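手机长期使用体验评测 招募参与者与兼职测评编辑

发布日期:2026年7月3日
发布方:Pelline 消费电子评测
状态:开放报名

先说一句可能会劝退一部分人的话:我们不太相信发布会,也不太相信上市头一周的评测。一台手机刚拆封的时候几乎都是好用的,屏幕干净,电池满血,系统里没有攒下聊天记录和照片,后台也没有被十几个应用轮流叫醒。拿这个状态下的机器跑几遍分,再拍几张样张,写出来的东西和买家半年后手里拿着的那台,关系有多大,我们一直存疑。

所以这次想找一批普通用户,把手机当自己的手机用上九个月,定期告诉我们它变成了什么样。同时招兼职测评编辑,负责把这些记录整理成能读的文章。两类岗位写在同一份公告里,请看清楚自己报的是哪一个。

一、要测什么

本期对象是两款中端手机:Skidel 的新一代主力机型,以及 Khosravi 同价位的竞品。两家的宣传页我们都逐字读过,里面有几句话很想请人验证。

Skidel 说它的电池“长久如新”。如新是多新,长久是多久,宣传页上没有写。小字部分提到实验室环境下的循环测试,可实验室里的手机不会在夏天的车里导航,也不会在冬天的站台上扫码扫到自动关机。

Khosravi 说它的影像系统“懂你所见”。我们的编辑拿着试用机拍了一个晚上的夜市,认为它更懂的是怎么把招牌涂得更亮。这只是一个晚上、一个人的看法,不能算数,正因为不能算数才需要更多人来拍。

两款机器都承诺多年系统更新。更新来不来是一回事,来了以后手机还顺不顺手是另一回事。后一件事很少有人连续记录,论坛上能找到的多半是“更新完感觉卡了”和“我的不卡”两种帖子,吵完就散。

二、参与者招募

名额:54人。两款机型各占一半,由我们随机分配,不接受指定。想要某一款的人往往已经对它有了看法,这类看法我们不缺。

参与期:九个月,从领到手机当天算起。

您需要做的事:

把分配到的手机作为主力机使用。主力机的意思是您的电话卡在里面,您付款、坐车、跟家里人聊天都用它。如果打算把它放在抽屉里,到填表那天再拿出来充电,请把名额留给别人。后台数据看得出来,上一期我们因此中途停掉过几位参与者。

每两周填写一次使用记录。问题是固定的,主要包括续航感受、发热、卡顿、断网、闪退、拍照失败的情况,以及有没有做过维修或恢复出厂设置。正常填写不会占用太久,遇到问题多的那一期会久一些。

每次系统大版本更新之后,另外填一份更新记录,更新前和更新后各一次。请不要凭记忆补更新前的部分。人对旧系统的印象总是不可靠的,我们自己也一样。

允许我们的记录工具 Zutora 采集充电次数、电池温度、应用启动耗时和异常重启次数。它不读取通讯录、短信、相册、定位和聊天内容。您有理由不信这句话,所以权限清单会在签约前完整发给您,您也可以在系统设置里逐项核对。核对之后仍不放心的,可以直接退出,不需要说明原因。

参加至多两次电话回访,时间由您定。

三、参与者条件

年满十八周岁,居住在国内,有稳定的联系方式。

目前使用智能手机,品牌、价位不限。用了很多年不换机的人我们特别欢迎。

本人及共同居住的家人不在手机厂商、手机零售商、相关广告公司任职,最近一年没有接受过手机品牌的付费推广。

不要求懂技术。参数背得出来不加分。能说清楚“昨天晚上拍孩子跑步,连着按了几下,只存下来最后一张”,比说“快门调度有问题”对我们更有用。

以下情况请不要报名:近期计划长期出国;工作单位禁止安装第三方记录工具;手机是与他人共用的。

四、报酬

完成全部记录的参与者,可获得800元酬金,手机归您所有。

中途退出的,手机需要寄回,运费由我们承担,酬金按已完成的记录次数折算。

因为手机本身故障而无法继续的,不算中途退出,酬金照付。请如实上报故障,那正是我们想知道的内容。

您说好话或坏话都不影响报酬。我们知道这种承诺谁都会写,因此合同里写明了:酬金只与是否按时提交有关,编辑部无权以内容为由扣减。签字之前请自己找到这一条看一遍。

五、兼职测评编辑

人数:两名。

工作内容:整理参与者提交的记录,核对 Zutora 的数据,撰写阶段性报告。报告里的每一个结论都要能指回具体的记录,指不回去的删掉。我们删过很好看的句子,以后也会继续删。

您会遇到大量互相矛盾的材料。同一款手机,同一个系统版本,有人说发烫,有人说冰凉。编辑的任务是弄清楚两个人分别在做什么,弄不清楚的就写弄不清楚。把两种说法折中成“发热控制中规中矩”,在我们这里是要退稿的。

要求:

中文写作扎实,能写短句,能不用“旗舰级”“天花板”“质的飞跃”。

会用表格软件做基本的统计,知道样本少的时候什么话不能说。

用过至少两个不同品牌的手机各一年以上。

对厂商给的材料有疑心,对自己的第一印象也有。

加分项:做过售后、质检或客服。这些岗位的人见过手机坏掉的样子,写出来的东西通常踏实得多。

时间:每周不少于两个半天,可以远程,每月需要到编辑部开一次会。

待遇:按篇计酬,基础工作另付时薪,面谈时给出书面标准。试稿有酬,不录用也付。

六、钱从哪里来

这一段是应该被追问的,所以主动写。

本期所用手机全部由我们在公开渠道购买,没有接受 Skidel 或 Khosravi 的送测机。之前提到的夜市试用机也是买的,用完已经转入故障对照组。经费来自订阅收入和网站广告。网站广告里有手机厂商的投放,这一点我们不否认,本项目的页面上不放手机类广告,也不参与任何购买返利。

这样做能不能完全避免偏向?恐怕不能。编辑们每天看手机新闻,对某些品牌多少带着脾气。能做的是把原始记录脱敏以后公开,读者觉得我们的结论站不住,可以自己去算。

七、报名方式与流程

第一步,在网站“参与测试”栏目填写报名表。表里有一道开放题:请写出您现在这台手机最让您烦的一件事。请不要写“续航不行”四个字就交。

第二步,初筛。我们收到报名后会在96小时内回复,通过和不通过都回。

第三步,电话沟通,确认条件,回答您的疑问。

第四步,发送合同与权限清单。请留出时间看完,我们不会催签。

第五步,寄出手机。收到后请当面验机,外包装有破损的请拒收。

应聘编辑的,请在同一栏目选择“编辑岗位”,上传简历和一篇您写过的、至今仍愿意署名的文章。题材不限,写电饭锅也可以。

六月已经在预登记页面留过联系方式的读者,仍需要重新填写完整报名表,预登记不保留名额。

八、几个经常收到的疑问

可以给手机贴膜、戴壳吗?可以,平时怎么用就怎么用。换壳之后觉得发热有变化的,请记一笔。

手机摔坏了怎么办?维修一次的费用由我们承担,第二次起请自付。摔了请直说是摔了。

可以在社交平台上谈论这台手机吗?可以,没有保密要求。只请不要提前对外使用 Pelline 的名义下结论。

会不会测完发现两款手机差不多?很有可能。那样的话报告就写差不多,标题也写差不多,点击量大概会很难看。

结果什么时候公布?中期会发一份简报,完整报告在全部记录结束之后发布。厂商不会提前看到稿件,事实核对只发问题,不发原文。

报名表提交后如需修改或撤回,请使用同一联系方式留言,注明“参与者”或“编辑岗位”。
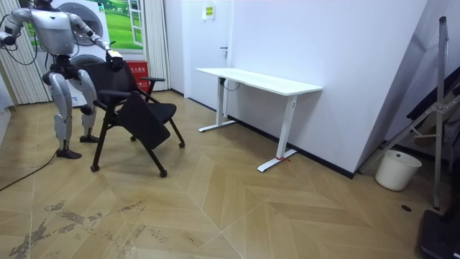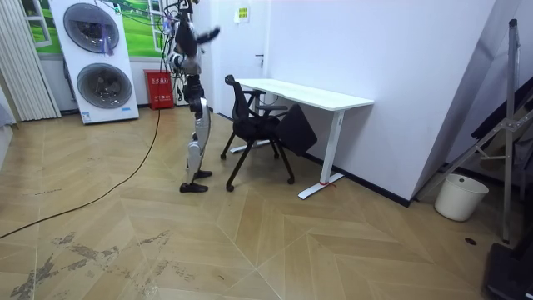

两图:人形机器人与黑色椅子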